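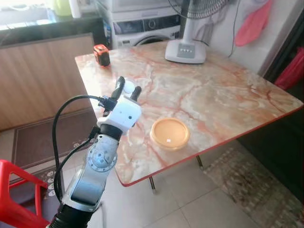

Treltley market hall to reopen in September with longer hours and a shared kitchen

Treltley's covered market will open again in September after 17 months of building work, with stalls trading into the evening on two nights a week and a shared kitchen that small food businesses can hire by the hour.

The town council confirmed the reopening at its planning and property meeting, where members also agreed the rents for the first year. The hall has been shut since engineers found that rainwater had got into the ends of the main roof beams on the side facing Tanner Street. Traders were moved to temporary pitches in the Station Road car park, where a smaller market has carried on through two winters.

The council said the roof, drains and wiring had all been replaced, and that the hall floor had been levelled so that wheelchair users and people with prams could reach every stall without using the old ramp at the back. The Victorian iron columns have been kept and repainted in the dark green found under later coats of paint.

Rents for a standard stall will stay at the rate charged in the car park until the end of the financial year. After that they will go up in two stages. Traders had asked for a full year at the lower rate, saying that many of them lost regular customers when the market moved and would need time to win them back. The council said it could not go that far without taking money from the repairs budget for other buildings, including the library and the swimming baths.

Stalls will be let in three sizes. The largest, which have their own sinks and cold storage, are meant for butchers, fishmongers and cheese sellers and will run along the north wall. Middle-sized stalls will fill the centre of the hall. The smallest, which can be taken for as little as one day a week, will stand near the Tanner Street doors. All of the largest stalls have been taken. A handful of the middle-sized ones are still free, and the council is asking in particular for a shoe repairer and a hardware stall, after both were named often in a survey of shoppers.

The survey was carried out in the spring and drew 572 replies, most of them on paper forms left at the library and the health centre. People were asked what they used to buy in the hall, what they now bought elsewhere and what would bring them back. Fresh fish, fabric and household repairs came high on the list. The most common complaint was about closing times. Many people who work outside Treltley said the old market had shut before they got home.

Under the new hours the hall will be open from 8am to 5pm on most trading days and until 8pm on the two late ones. Traders will not have to stay open for the late sessions, but those who do will pay nothing extra for lighting and cleaning. The council said it would look at the figures after three months and decide whether to keep the late opening, drop one of the nights or add a third.

Some traders are not convinced. In a written reply to the council, the market tenants' group said that the same idea had been tried before, when the hall stayed open late in the run-up to Christmas, and that takings after 6pm had barely covered wages. The group said it would support the trial as long as stalls that closed at the usual time were not moved to poorer positions later on. The council has agreed to put that in the tenancy terms.

The shared kitchen will be in the former weights and measures office at the east end of the building. It has two ovens, a six-ring hob, a walk-in fridge and a separate area for washing up, and it will be run for the council by Risance, a not-for-profit company that already looks after a similar kitchen in Flolitz. Bookings will be taken in blocks of two hours. People who make cakes, sauces or ready meals at home will be able to use it when they need more space, and anyone taking a food hygiene course through Risance will get a first block free.

Part of the kitchen will also be used for evening classes. The first set will cover bread, preserving and cooking for one, and there will be a daytime class for people who have recently left hospital. Prices have not been fixed, but Risance said they would be close to those in Flolitz, where people on low incomes pay half.

A café is planned for the gallery above the main doors, which was closed to the public for many years and used for storing trestles. The council wants a local firm to run it and has had two serious offers. It said a choice would be made before the summer break, though the café may open a few weeks after the rest of the hall. Until then, hot drinks will be sold from a stall on the ground floor. Seating in the gallery will be open to anyone, including people who have bought food from the stalls below, and the firm that takes the lease will have to accept this.

There will be changes outside as well. Tanner Street will be closed to cars between the bank and the corner of Mill Lane during trading hours. Delivery vans will be let in before 8am and after the hall shuts. The four disabled parking spaces now on Tanner Street will be moved to Mill Lane, where the pavement is being lowered, and a new bus stop will be put in opposite the side entrance. Residents of the flats above the shops will be sent passes so that they can reach their parking spaces at any time.

The street closure drew more objections than any other part of the plan. Several shopkeepers on the south side said that passing trade from cars made up a good share of their business, and a furniture shop asked how customers would collect heavy goods. The council has offered a loading bay at the Mill Lane end with a limit of 20 minutes. It will count visitors on foot before and after the change and publish the results.

The temporary market in the Station Road car park will trade as normal until the week before the hall opens. The pitches will then be taken down and the parking spaces returned to use, apart from one row that is to be kept for bicycles. Commuters have complained about a lack of space there since the market arrived, and the rail users' group said it was pleased to have a firm end in sight.

The cost of the work has gone up since it began. The council said the main reason was the state of the drains, which were found to run under the neighbouring building and had to be laid again on a different line. A further delay came when the firm supplying the roof glass closed and the order had to be placed again with Smadi, which delivered the last panes in early spring. The extra money has come from the sale of the old depot on Quarry Road. No more is expected to be needed, although the final account will not be settled until the builders have been back to put right any faults.

The hall clock, which stopped long before the building closed, has been repaired and will be started again when the doors open. Its bell will strike between 8am and 8pm only. The council had first planned for it to strike through the night but changed its mind after hearing from people living nearby.

Traders who want one of the remaining stalls can apply through the council's property office or pick up a form at the library. Applications for the middle-sized stalls close at noon on the last working day of the month. The small stalls can be booked at any time, and people who have never traded before can try one for two days without paying rent.

Old signs from the stalls, some of them painted by hand, were taken down before the work started and have been kept in store. Families of former traders can ask for a sign to be returned to them by writing to the property office. Any that are not claimed will be hung on the gallery stairs.

A public open evening will be held in the hall before trading begins, from 5pm to 7.30pm. Entry is free and there is no need to book. Visitors should use the Tanner Street doors, as the side entrance will be closed that evening while the last of the paving is laid.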